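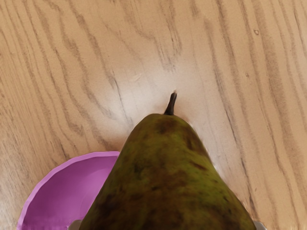

A simulated pear between the gripper's fingertips, with the pink bowl to the left.

Pears, pears and more pears: news from the Wirnard project

23/03/2020

Hello again from the Flillham end of things! Last time I promised you an update on the pick-and-place work, and then I spent the whole week picking up one pear, over and over, so I'm afraid that is what you're getting. It's a very nice pear. It has blotches.

For those who joined the list recently, Wirnard is our attempt to teach an arm to tidy up food by letting it watch a person do the job first. I sit at my desk with a controller, drive a simulated arm about in Flotar (our simulator, which we moved to last July) and every go I have at it gets saved as one example. The learning system then chews through the examples and tries to work out what I would do next. The job at the moment is to get the pear off the table and into the bowl, and you would think a grown adult could do that without swearing.

We have 678 examples on the server now. Not all of them are mine — Musyoka Lema has been recording too, and he is much quicker than I am, which I try not to look at. I like to do a batch of 50 and then go and make a cup of tea, whereas he seems to prefer doing little bits all through the day. You can tell our recordings apart without looking at the names, by the way. I creep up on the fruit as if it might bolt. Musyoka swoops.

I did wonder whether that would be a problem, and we had a long chat about it on the phone. If one of us goes slow and low and the other comes in fast from above, does the poor thing end up learning something halfway between that neither of us would ever do? We don't know yet. For now we've agreed to keep both styles and to put a tag on each recording saying who was driving, so that we can train on one person's lot and then on the other's and see which comes out better. (I have a small bet with myself. I'm not saying which way.)

What makes a pear hard, then? Mostly the shape. We began with a plain box, which you can grab from nearly any side, and after that a ball, which only cares how wide you open the fingers. A pear has a thin end and a fat end, and if you close on the neck it wants to tip, while if you go for the belly you need the fingers open much wider and there's far less room for being a bit off to one side. Then there's the stalk. I've got into the habit of lining myself up by where the stalk points, and I only noticed this when Musyoka asked why I always paused in the same spot. So I've been forcing myself to start from awkward angles, because an arm that has only ever seen tidy beginnings hasn't a clue what to do with an untidy one.

The bowl brings troubles of its own. When it's close to the fruit, one finger has to come down between the two, and I've clipped the rim more times than I'd like to admit. We talked about moving it further off and making life easier, but real kitchens have things standing right next to each other, so close it stays for part of the set.

I should say a word about the table as well, as a couple of you wrote in to say how much you liked the wood! It's only a picture wrapped over a flat surface, but those wavy dark streaks and the bright patch where the light lands are useful to us. We want the learner to find the pear with all that going on around it. Green skin with brown marks on pale wood with dark marks is quite a decent test, and I'd sooner it got muddled now than later on.

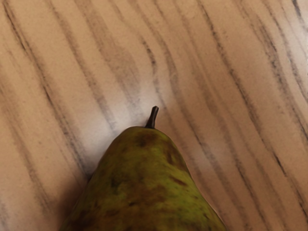

What we throw away

This is the bit I get asked about most, so I'll be quick but truthful. Out of my last batch I binned 14. In most of those I'd dropped the pear and then chased it about the table, which was funny to do and dreadful to watch back. A few were plain dithering, where the arm hangs there while I answer the door or look for my glasses. The learner can't tell dithering from thinking, and we don't want it to pick up my habit of stopping for no reason.

We do keep the wobbly ones, though. If I miss, back off, have another look and then get it, that recording goes in, and I'd happily take more of them. The early version of the set was all perfect grabs, and the arm trained on it was lost the moment it came down a finger's width to the left. It just closed on air and carried the air very carefully over to the bowl. I laughed so much I had to play it for everybody at the Rweyemamu building on the next call.

Coming up

Next on my list is changing the light. The shadow beside the pear has stayed fairly soft so far and I'd like some harder ones, plus a few goes with the lamp right over on the other side. Musyoka is sorting out 7 new starting places for the bowl, including one behind the fruit that I'm already dreading.

After that comes the first proper training run on the whole set, mine and his together, and I'll report back whatever it does, even if it does nothing but hover. If anybody on the list has recorded examples with two people driving and has opinions on mixing them, please do write, I'd love to hear how you handled it. Replies to this newsletter come straight to me, and I read them all, usually with the controller still in my other hand.

Right, the kettle's boiled and there's a pear waiting. Bye for now!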